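Home About Us Meetings Support Contact

Carrasco Circle - Widowed Parents and Partners
Minutes of the meeting of 20 May 2022

Present: Philomena Boateng (chair), Edem Wumbei, Salamatu Bawa, Bülent Duman. Apologies from Onyekachi Oyelaran, who sends her love to everyone.

Philomena opened with a minute of quiet and then a very welcome pot of tea. The November minutes were read and agreed, with one spelling put right.

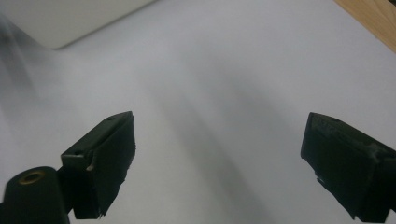 Two dark green gripper fingers over a light gray surface

Evening calls. Salamatu told us the phone line took 414 calls over the winter, and that the hour after supper is still the hardest for most people. We talked for a good while about whether to stay open later - Bülent would gladly take a second shift - and agreed to try it for 4 weeks.

Money. The balance stands at $1,324. Edem would like to put some of it toward bus fares for newer members, and all present were warmly in favor.
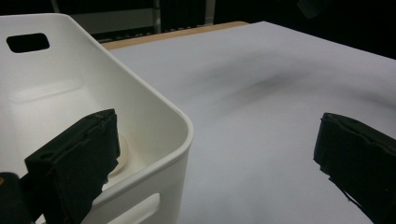 A white storage bin and two black gripper fingers

Remembrance walk. We settled on the lake path again, the short loop, with benches for anyone who wants to sit and just listen. Names will be read at the start this year. Bülent will ask about parking.

Any other business. Salamatu has nearly finished the reading list and would love suggestions, funny books included.

The meeting closed at 8 p.m., though several of us stayed on talking.

12 shares 3 comments

Get our newsletter by email. Sign up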